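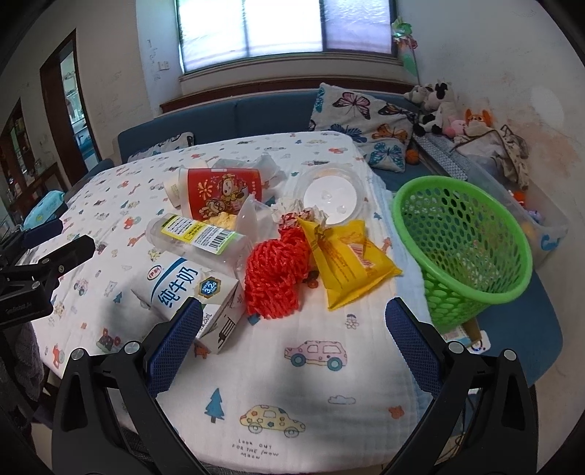
Sorting pile on the table, near gripper open, wrist view from the right-hand unit.

From: list member, Stondness workshop
To: Stellier-build list
Date: 15th June
Subject: Re: Finger pads and thin film

Quoted message:

> I have the two hand-held units assembled from the Quintero drawings and
> they close evenly on anything stiff. Cartons and bottles are no trouble.
> Thin film is another matter. A flat wrapper slides out from between the
> pads as soon as I lift, and the mesh nets catch on the edge of the pad
> and do not let go when I open. I was going to recast the pads in a softer
> rubber. Has anyone tried this before I spend the money? Also, how are you
> keeping the pivots from working loose?

Taking the points in order.

Softer rubber. I tried it in the spring and went back. The soft pad folds over at the tip under load, so the last few millimeters of the finger do nothing, and the tip is the part you need for film. What helped was texture. The current pads are the same hardness as the original set, with a shallow pattern cast into the gripping face. The mold is printed and then lightly sanded so the ridges do not come out sharp.

Wrappers. Do not try to pick up a flat wrapper by its middle. Go for a crimped corner, or push one finger along the cloth until the film buckles and close on the buckle. A cloth under the pile makes this easier than bare tabletop, though it does shift. I clip mine on the far side.

Nets. The catching is probably at the joint where the pad meets the finger. Mine had a step there that I could feel with a fingernail. I filled it and trimmed it flush. Of 40 net pickups after that, 8 still hung on when I opened, all of them with the net pulled open into a single layer. Bunched into a clump, it releases.

Pivots. Medium thread locker, and a thin washer on each side of the link. Tighten until the finger stops rattling, then back off slightly. Check them again after the first day. I have not touched mine since.

Test pile. I suggest mixing it more than you describe. The current one has a 250mL milk carton, a clear bottle on its side, a red paper cup, the red net, a yellow wrapper, a round clear container and some crumpled paper and film. The clear items are worth including for the vision side as well – the Gratik tracker handles the carton well, and loses the edge of a clear container against a printed background more often than I would like. The printed cloth stays for that reason. On plain white the numbers look better than they should.

Log so far is 592 pickups over all item types. I have not split the failures by item beyond the nets, so please do not quote it as a success rate.

Two things I have not solved:

Paper cups. Enough force to hold one by the wall is enough to dent it. Gripping across the rim works if the cup is upright. On its side I have no reliable method. A stop on the trigger might do it, but I would want it adjustable.

Passing between hands. With two grippers over one table the bodies touch before the fingertips meet, unless one comes in from the side. Angling the mount by 24 degrees clears it in the drawing. I have printed one bracket and not fitted it.

The revised pad mold and the bracket are in the Stellier folder under August drafts, which is a leftover folder name from last year. Check the scale on import, as the mold file is in millimeters and the bracket is in inches. I will convert the bracket once I know that it fits.

If you do cast a softer set anyway, post the hardness and a note on how the tips hold up – I only tried the one compound.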